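Entretien – La consigne du verre, une affaire de patience

Par la rédaction – Octobre
Temps de lecture : 4 minutes

Lorsque Yen-ting Fang a pris la direction du service Réemploi de la coopérative Sulow, le verre consigné n'y représentait qu'une ligne dans un tableau de suivi. Le réseau dessert désormais 254 points de collecte, répartis entre épiceries, cantines et caves de village. « On m'avait confié un dossier en sommeil », se souvient-elle. « Les producteurs y étaient favorables, les commerçants aussi, mais chacun attendait que l'autre achète les premières caisses. »

La coopérative a donc acheté les caisses. Elle a ensuite négocié avec treize producteurs de jus, de cidre et de conserves un modèle commun de contenant, étape que Mme Fang tient pour la plus délicate de sa carrière. Certaines maisons étaient attachées à la silhouette de leur bouteille depuis plusieurs générations. La cidrerie Hrnčiar, notamment, a demandé un délai d'un an avant de renoncer à son col allongé, incompatible avec les paniers de lavage.

« Il faut entendre cette réticence », observe Yen-ting Fang. « Une bouteille est souvent le seul objet par lequel un petit producteur entre chez les gens. Nous avons conservé la liberté complète de l'étiquette, à une condition : la colle doit céder à l'eau chaude. »

Cette question de la colle revient à plusieurs reprises au cours de l'entretien. Les premières étiquettes fournies par les imprimeurs locaux se déchiraient en lambeaux et obstruaient les filtres de la laveuse. Deux campagnes d'essais ont été conduites avant d'aboutir à un cahier des charges, que les adhérents peuvent consulter sur simple demande auprès du siège.

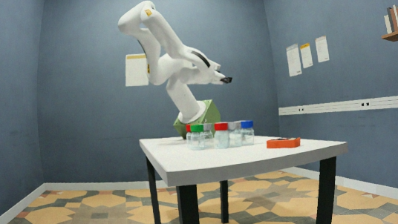 Le prix du retour

Le montant de la consigne a fait l'objet de longues discussions. Trop faible, il n'incite pas au retour ; trop élevé, il décourage l'achat, en particulier dans les commerces où le même produit demeure disponible en verre perdu. Yao-tsung Chung, responsable des comptes de la filière, défend le choix d'un tarif unique pour tous les formats. « Un barème par contenance aurait été plus juste sur le papier. À la caisse, un vendredi soir, il aurait été inapplicable. »

M. Chung insiste également sur la trésorerie. Les sommes versées par les consommateurs ne constituent pas une recette et doivent pouvoir être restituées à tout moment. Elles sont inscrites sur un compte distinct, dont le solde est présenté chaque trimestre aux adhérents. « Une bouteille oubliée dans un garage reste une dette de la coopérative », rappelle-t-il. « Nous avons vu revenir d'un seul coup le contenu de la cave d'une succession. Il a été remboursé intégralement. »

Le mois dernier, 2 709 caisses ont transité par le dépôt de Fevora, d'où partent les tournées. Les camions livrent le plein et reprennent le vide au cours du même passage, ce qui suppose que les commerçants disposent d'un espace de stockage suffisant. Tel n'est pas toujours le cas en centre-ville. Plusieurs boutiques partagent à présent un local de la rue Skindard, ouvert dès six heures du matin.

Les habitudes des consommateurs

Interrogée sur les résistances du public, Mme Fang se montre nuancée. Les clients âgés ont connu la consigne et la retrouvent sans difficulté. Les plus jeunes en acceptent le principe, mais rapportent moins volontiers leurs bouteilles lorsqu'ils se déplacent sans voiture. La coopérative a mis à leur disposition des sacs à compartiments, prêtés contre une somme modique.

Reste la question du rinçage, qui suscite un abondant courrier. La réponse du service est constante : un rinçage rapide à l'eau froide suffit, et il convient d'ôter le bouchon. « Certains adhérents nous rendent des bouteilles passées au lave-vaisselle – nous les lavons de toute façon », précise Yen-ting Fang.

L'extension aux bocaux de grande contenance est à l'étude. Les conserveries y sont favorables, sous réserve que la question des couvercles, qui ne peuvent être réemployés, soit réglée avec les fournisseurs. Yao-tsung Chung souhaite pour sa part que le compte de consigne soit audité avant toute nouvelle étape. La décision sera soumise à l'assemblée des adhérents.

À lire également

– Vergers de haute tige : les aides à la plantation
– Cantines scolaires : acheter en vrac, stocker sans perte
– Le cidre et ses verres, petite histoire d'un usage
– Étiquetage des conserves artisanales : rappel des obligations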